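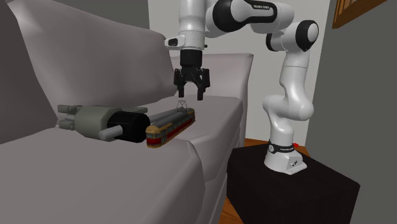

Household Task Evaluation Group, Coker Applied Automation

The Household Task Evaluation Group tests whether robot arms can do ordinary chores in homes and small workshops. We do not build arms and we do not sell them. Manufacturers, housing operators and a few insurers send us a chore, and we send back a report stating what share of attempts succeeded, how long each attempt took, and in what ways the failures occurred.

The group was set up inside Coker when the company's shop-floor customers began asking for figures on work that falls between fixed automation and hand labor: clearing a bench at the end of a shift, sorting returned parts, picking things off a seat or a shelf where they were not supposed to be. Homes followed, mostly because the chores are the same. An object has been left somewhere soft, at an angle, next to another object, and it has to go back where it belongs.

What we test

Our chore list has 29 entries, grouped by surface. The surface matters more than most clients expect. A hard, level table gives a gripper a known height to approach. A sofa seat slopes, has folds and gives under load, so the height at which the fingers should close is different for each placement. The object may also roll toward the fold when touched. Clearing a seat is entry 6 on the list and is run on every arm that we evaluate.

Objects are chosen to be awkward in known ways. A toy streetcar is long, rigid and mostly smooth, with a thin pantograph on the roof that must not be used as a handle. Laid on its side, it presents a different outline to the planner than it does upright. A mechanical part with projecting rods and blocks has several possible grasps, and few of them are stable. Put the two side by side and the arm has to select one without dragging the other.

Every chore is first run in simulation, 1000 attempts per arm and control policy, with the placement of the objects varied each time. Chores that pass are then run 40 times on hardware. The simulated count is large because simulated attempts are cheap. The hardware count is what one operator can supervise and annotate properly within the time we quote.

Can machines do chores yet?

Visitors ask this, and we have a standard answer, by category.

Picking a single rigid object from a hard surface: yes, for most of the arms we see, provided the object fits the gripper opening. Failures are mainly errors in estimating depth on shiny or dark parts.

Picking one of two touching objects from a soft surface: sometimes. The result depends heavily on the starting arrangement. When there is clearance on both sides for the fingers, results approach those for the hard table. When one side is blocked, many policies either push the neighboring object or close on nothing. A parallel gripper with two stiff fingers has few ways around this, and a good operator would simply move the other object first. Some newer policies do the same. Most do not.

Putting the object away: less often than picking it up. A successful grasp in the wrong orientation frequently makes placement impossible without setting the object down again. We score picking and placing separately for this reason, and we ask clients not to quote the first figure alone.

Cloth, liquids, bags and anything with a cable: not to a standard that we would sign. We continue to test them.

Simulation and its limits

Our simulated rooms are kept plain. Sofa, floor, walls, a pedestal for the arm and the objects for the chore are usually enough. Rigid objects behave well in this setting. Upholstery does not. Most physics engines treat a cushion as a solid shape with creases modeled into it, so it will carry a toy or a machine part without sinking. We correct for this in two ways: the contact friction is varied between attempts, and the reported simulation score is always printed beside the hardware score, never in place of it.

The room builder is an in-house tool called Forkia. It places objects, rejects arrangements that are physically impossible, and writes out a record of each starting position so that any attempt can be repeated. Attempt logs and operator annotations are held in Fliltov, which clients can query directly for the length of their contract.

People

Kusum Agarwal heads the group and signs all reports. Her background is in machine safety.

Roel Van Loon maintains Forkia and the friction and contact settings.

Hiba Chidiac runs hardware trials – setup, supervision and the annotation of failures.

Ifeanyi Akande is responsible for the scoring rules and the statistics. Questions about how a partial success is counted should go to him.

Abimbola Haruna handles client intake and the object library, including the purchase of replacements.

Working with us

We accept arms from any manufacturer, with the client's own control software or with our baseline policy. The baseline is deliberately simple and is meant as a floor for comparison. Clients may add one chore of their own to the standard list – the Osagie contract, for example, added the clearing of a packing bench – and that chore stays private unless the client releases it.

We do not issue pass marks or certificates. A report gives the scores, the conditions and the failure log. Draft reports are shared with the client for correction of facts only.

Intake calls are held on Wednesday afternoons. Please have the arm's reach, payload and maximum gripper opening at hand, along with a short description of the chore in plain words.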